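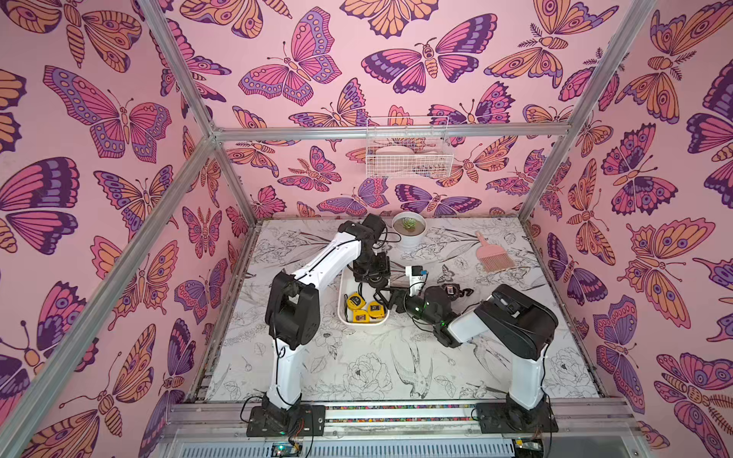

Up at 6, couldn't sleep. Rain on the skylight again. Put the beans to soak and then forgot them til lunch so supper will be late, sorry everyone.

Allotment first. Plot 17 still has the good rhubarb and still no tenant, very tempting. Mine is a mess - slugs had the lot, three rows of lettuce gone to stalks. Left the leeks alone. Tied up the sweet peas with the green string from Braltura, which snaps if you look at it. Must go back to the old stuff.

Bus to Ernel after. Missed one, next one full of school bags. Library shuts at 3 now, got there with minutes to spare and took out the only bread book they had. Someone has written "more salt" on nearly evrey page. Probably right.

Noodles at Vương on the way home. Prices up again but a big bowl, extra herbs, sat in the window until my coat stopped dripping. Wrote most of this there.

Knee bad on the hill. Eight days of it. Will ring the surgery in the morning if I remember, I won't remember.

Evening - beans finally done, a bit hard in the middle, ate them anyway. Sleeve of the blue jumper unpicked and started over, same mistake in teh same place. Bed. Window open a crack, can hear the gutter going.

Comments

mossyboots: Beer traps for the slugs. Cheap beer, they aren't fussy.

Starnano: Take the rhubarb plot!! You'd regret it otherwise

leekandpotato: Which bread book was it? I may be the salt person.

Contact | © All words mine, please ask before copying | Back to top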